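Comis Street Music Weekend: Questions We Get

When is it?
The second weekend of October, rain included. The rain has never missed one.

How many acts are playing?
17, if the brass band counts as one. They eat as several.

Do I need a ticket?
For the courtyard, yes. It holds 300. The street is free.

Can I bring my dog?
If it likes trombones.

Who do I complain to?
Milagros Gaete, in writing, after nine in the morning.
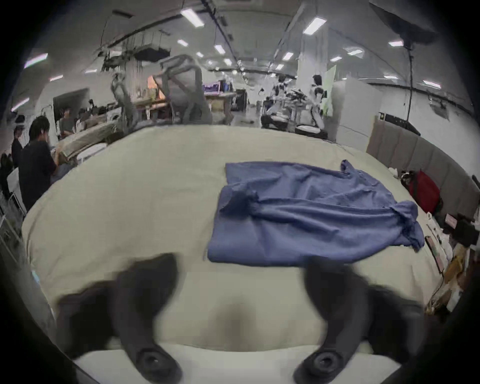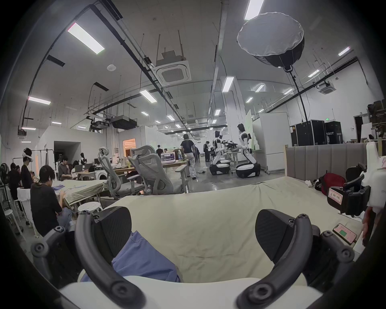
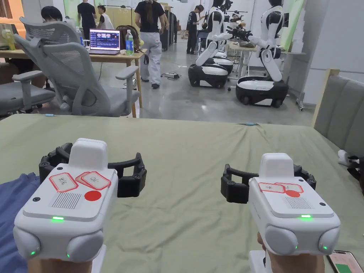

Blue fabric on the cover, first two photos; two hand-held grippers, third.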